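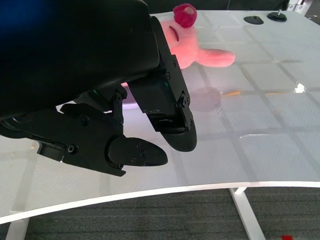 The pink soft toy on the white table.

Home Gallery Archive Visits Contact
Gallery > Tables > Small things

Small things on a white table

Pictures from the long room at Isutby, where the white table has been in use since August. The things on it come from the shared cupboard and go back there at the end of the day. There are 23 pictures in the full set and two are on this page. The rest will go up once Maeve Brennan has sorted them into order.

The toy has fuzzy salmon-pink fabric and a small round red piece on top of its head. It lies straight on the tabletop, which is glossy enough to give a faint pink reflection.

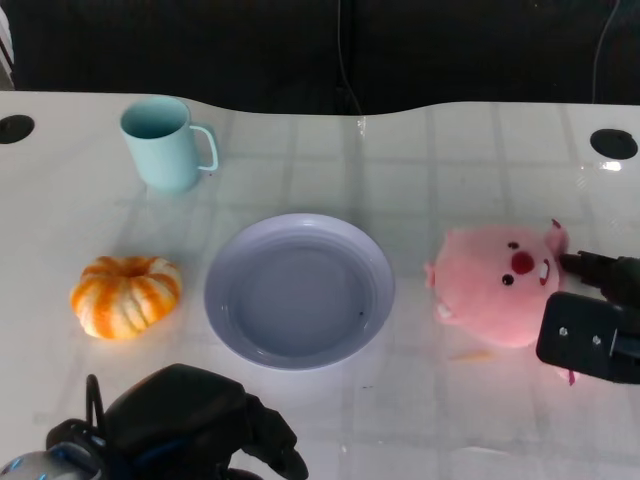 Words: Muireann Fahy | 2019-02-09

Mug, pumpkin, plate and toy. The mug is a pale mint blue and the plate a lavender grey, both plastic. The pumpkin is a small one, striped orange and cream along the ribs.

A clear sheet covers the table and picks up the light in streaks. Anatole Fleury chose the plate from a stack of three colours. We have kept the other two for the next set, which will also be done at Isutby.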